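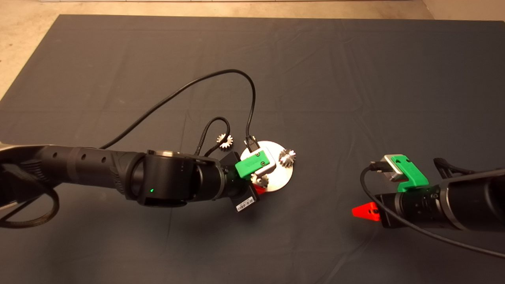 Speaker notes, session 4: Sequencing the vinyl side
Draft 3, 26/10/2023. Slides are Nelu's; slide numbers follow her deck.

## Slide 1. Title

- Name, label, one sentence on the Laltthorpe reissue series. Do not read the abstract aloud.
- Questions at the end, except on slide 6, where people will want to stop me.

## Slide 2. The problem

A record side has a fixed amount of space. Running time, level and bass content all draw on it. A digital album has none of these limits, so bands now deliver a running order that was settled before anyone thought about sides.

The talk covers one job: the Siddale album *Mollah*, recorded for CD and streaming, later cut to a single LP. Total time as delivered was 47:20. The band wanted it on one disc. The label also wanted it on one disc, for reasons of cost.

## Slide 3. Side lengths

Delivered order, split at the nearest track break:

| Side | Tracks | Time |
|---|---|---|
| A | 1–5 | 26:05 |
| B | 6–9 | 21:15 |

Side A is too long for a loud cut at 33 1/3. It can be cut, but the level has to come down, and surface noise becomes audible in the two quiet tracks. Play excerpt 1 (test cut, track 4, intro only). Leave the gap after it.

## Slide 4. Inner groove

Rotation speed is constant, so the groove passes under the stylus more slowly near the label. High frequencies suffer first. Sibilant vocals and bright cymbals are the usual complaints.

- Worst case on this album: track 5, "Detex". Dense, bright, double-tracked vocal, closing side A.
- Play excerpt 2, then excerpt 3. Same passage, outer groove and inner groove.
- Give the room time to hear it. Small speakers hide the difference — ask the venue what they have.

## Slide 5. Bass

Wide stereo bass causes vertical movement of the cutter. Too much of it and the groove gets shallow, or the stylus skips. We summed to mono below 160 Hz on the vinyl master only. The digital master was left alone.

Selvaraj Jayawardena, who played bass, objected to this on principle and then could not pick out the summed version in a blind comparison. He has agreed to my saying so.

Expect a question on why the crossover was not set lower. Answer: we tried 80 Hz first. The synth on track 7 has a wide component well above that, and the cutting engineer sent it back.

## Slide 6. The new order

Put both orders up side by side.

- "Detex" moved from the end of side A to the start of side B.
- Track 8, the piano piece, moved to the end of side A. Quiet, dark, short. It survives the inner groove.
- Track 9 still closes the album. The band would not discuss it.
- Nothing was dropped or edited.

Side A now runs 23:50 and side B 23:30. That is still long, but the two sides can be cut at matching levels, and the loudest material sits toward the outside of the disc.

The cost: tracks 4 and 5 were written as a pair, with a shared chord held across the join. On the LP the chord now fades out. Sajib Gamage rebuilt the ending of track 4 from the multitrack. Play excerpt 4. Some listeners who know the digital version dislike it, and I think they have a case.

## Slide 7. Gaps

Digital gaps were two seconds throughout. For the LP we set each one by ear, from one second to just over four. The longest comes before the piano piece.

Check whether the test pressing shows pre-echo in that gap. Mitali Uddin heard it on her copy, I did not hear it on mine. If this is still unsettled on the day, say so.

## Slide 8. Pressing

- First run: 600 copies, black vinyl, one plant.
- Test pressings approved on the second attempt. The first set had a non-fill on side B.
- Second run planned for January, from the same stampers if they hold up.
- No colored variant. Skip the reasons unless asked.

## Slide 9. What I would do differently

- Ask for side splits before mixing starts. By mastering, most of the useful choices are gone.
- Get the stereo bass question settled at the mix. Vasanthi Navaratnam mixed this record and would have handled it better there than I could later.
- Price the double LP properly. We assumed it was out of reach and never got a quote. Four short sides at 45 rpm would have kept the pair of tracks together.

## Timing

Slides 1–5, twelve minutes. Slide 6, six minutes with the excerpt. Slides 7–9, seven minutes. If running late, cut slide 7 first, then the second bullet on slide 8.

Excerpts are WAV files in the deck folder — load them locally, do not stream.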